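# Teaching by hand at Drimness

*Jan 22, 2025*

The lead operator at the Drimness lab has been steering robot arms by remote control since July. Before that she packed orders at a Noston warehouse, and she says the first job helps with the second.

"You already know how you'd pick the thing up," she said. "The hard part is doing it slowly enough that the recording is any use."

Each run of a task is called a demonstration. Her team has kept 301 of them for the current one, which involves foam cubes and a plastic bin, and thrown out 198. Most of the rejects were hers, she said, from the first weeks. She would stop halfway to think, and the model learned to stop there too.
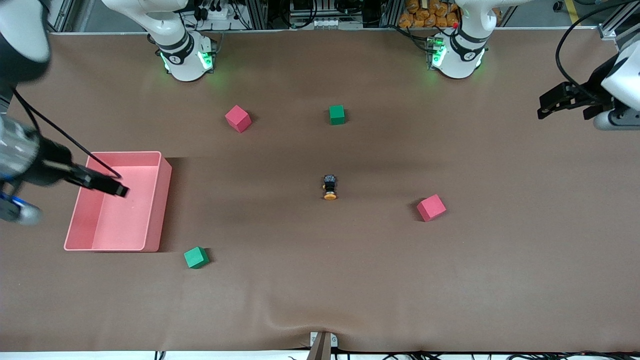
*The two-arm station at Drimness, with the cubes, the bin and a small figurine on the table.*

The lab has tried both ways of teaching. With the older MacLeish setup, an operator took hold of the arm and pushed it through the motion. She liked the feel of it – you notice right away when a joint is near its limit – but moving two arms at once that way took two people, and they got in each other's way.

Now she works from a pair of handheld controllers, using software called Trivcombe. A session lasts 20 minutes, then she takes a break.

"After that my grips get sloppy. I can see it when I play them back."

She moves the objects to new spots between runs. If the cubes always start in the same place, she said, the robot learns the place and ignores the cube.

Asked what she would change, she named the delay between her hand and the arm. It is small, but she still overshoots when she is tired. The next task is folding a cloth, and she has not decided which hand should go first.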